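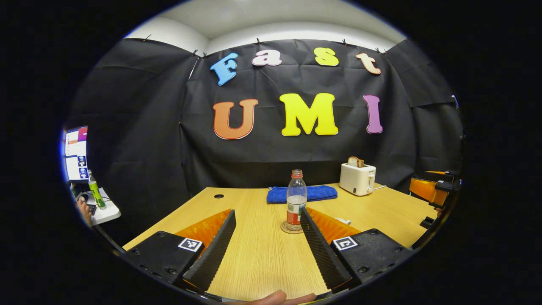
Ojārs Adomaitis
Workplace Safety Inspector, Stillula

Tabletop and display inspection – Bellmont room
Date: Jul 10, 2024
Result: pass with comments

1. Backdrop
1.1 Cloth secured along upper edge – OK. Black cloth, small clips. The fabric is creased and hangs in overlapping panels.
1.2 Letters attached to backdrop – OK. Each letter of "Fast" and "UMI" was pulled lightly by hand. The "F" sits at a tilt. No action.
1.3 Flame-retardant certificate for cloth – NOT SEEN. Destilden to send a copy. Until it is on file, see 2.2.

2. Toaster
2.1 Position – COMMENT. The two-slot toaster stands near the back-right corner of the table, on the same side as its cord.
2.2 Clearance to fabric – FAIL. Room rule is 30 inches from any hanging cloth while the appliance is in use. Move forward or use the side counter.
2.3 Unattended use – COMMENT. Bread was in the toaster at time of inspection. Someone must stay at the table until the cycle ends and the plug is out.
2.4 Crumb tray – OK, emptied on request.
2.5 Cord – COMMENT. White, short, lying across the tabletop. No cuts or scorching found. Keep it clear of the table edge.
2.6 Circuit load – OK. Outlet circuit is limited to 2,200 watts. Do not add a kettle on the same strip.

3. Liquids
3.1 Container closed – OK. Clear plastic bottle, orange-red cap, partly filled.
3.2 Surface protection – OK. Bottle stands on a cork coaster.
3.3 Open containers over 500 ml – none permitted on this table.

4. Table
4.1 Surface – OK. No splinters or lifted edges.
4.2 Cable grommet, back left – COMMENT. Available for routing low-voltage cable. Not to be used for the toaster cord.
4.3 Loose textiles – COMMENT. Folded blue cloth at the back of the table. Store it in the drawer before the toaster is switched on.

Follow-up
Items 1.3 and 2.2 to be closed within 5 working days. Lahtinen holds the key to the side counter. Next full inspection in October.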